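The Nirkley School Years Binder
Item 626
Preschool through 12th grade, one big binder per kid
Colors: Oatmeal, Barn Red, Navy
In stock, ships from Utbridge

Hi, I'm Vira Pavliuk, and I make this binder because I had a closet problem. Two kids, one hall closet, and a stack of grocery bags full of spelling tests, handprint turkeys, class pictures and those little certificates for being a good line leader. Every June I'd add another bag and shut the door fast. Then one April my younger one needed a baby picture and a kindergarten picture for a school project (due the next morning, of course!) and I sat on the hall floor until 11:30 at night going through bags. I found a tooth. I did not find the kindergarten picture until I'd given up and opened the bag marked TAXES.

So I made a binder. Then my sister wanted one, then her neighbor wanted two, and now it's a real product with an item number, which still makes me laugh.

How it works

Each grade gets its own tabbed section, and each section has the same pages in the same order. First comes a pocket for the class picture and the individual picture. After that is an "All About Me" page the kid fills in, with favorite food, best friend, what I want to be, and a signature line. (Do the signature every year, even if they grumble. I love those more than the photos.) Behind it are three deep top-loading pockets for the good stuff - art, stories, report cards, the note from the teacher that made you cry in the car.

The pockets hold a regular sheet of paper flat with room to spare. Construction paper fits if you get the 9 by 12 size. Anything bigger I take a picture of and print small, and then I let the giant painted cardboard whale go to its rest.

What's in the box

One padded binder with a cloth cover and a window on the spine for your child's name
14 grade tabs, preschool through 12th
14 "All About Me" pages on thick cream paper
42 deep pockets
One zip pouch for the odd little things (yes, teeth)
One sheet of name letters, with extra E's and A's because I heard from a lot of you about the E's

What I changed this time around

The first binders had round rings, and when they got full the pages at the back curled. These have D-rings, and they lie much flatter. I also moved the label from the front cover to the spine, as most of you keep them standing on a shelf. The old brown closed with a snap that my nephew could pop open and shut for an entire church service, so the snap is gone and there's an elastic band in its place.

I print in batches of 500 and when a color runs out it's out until the next batch. Barn Red always goes first, don't ask me why.

If you're starting late

Most people do! You do not have to start in preschool and you don't have to fill every page. I got one mom's order when her son was in 10th grade, and she did the whole thing backward over a winter, one grade a night with the TV on. My own advice is to do this year first, while you know where everything is, and then go back for one old year whenever you feel like it. Leave a section empty if that was a rough year. I have an empty one too, it was the year we moved, and there's a single bus pass in it.

For the sorting part, I set a kitchen timer for 20 minutes and make three piles: keep, take a picture, recycle. The kids get to pull two things back out of recycling, no arguing. My daughter always picks the math worksheets. I have no idea.

Things people ask me

Will it hold up? The cover wipes clean with a damp cloth. Please don't soak it.

Can I buy more pockets? Yes, the refill pack is item 482, ten pockets to a pack. It also fits the Koval baby book, if you have that one from me.

Do you gift wrap? I do, in brown paper with a tag. Write the child's name in the order notes and spell it slowly for me.

Can I pick it up? If you're near Utbridge, sure. Choose porch pickup at checkout and I'll write when it's ready. The Brinivton craft barn has a few on the shelf too, mostly Oatmeal.

Returns are fine for 30 days as long as you haven't put the name letters on.

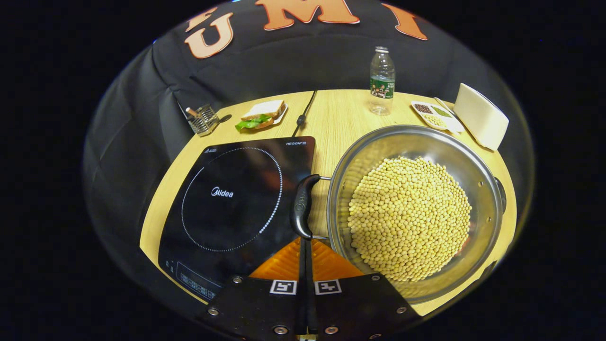 The binder is big when it's open, so give yourself some table before you start a grade. I do mine wherever there's a flat spot, and that usually means where people cook. If yours is anything like this round wood tabletop with the black Midea cooktop on it, keep the pages well over on the other side and do your sorting when supper isn't on. The clear pockets don't like heat, and neither do school pictures. I lost a very sweet second grade one to a hot pan and had to write to the photo company for another - they had it, thank goodness, and it's in its pocket now.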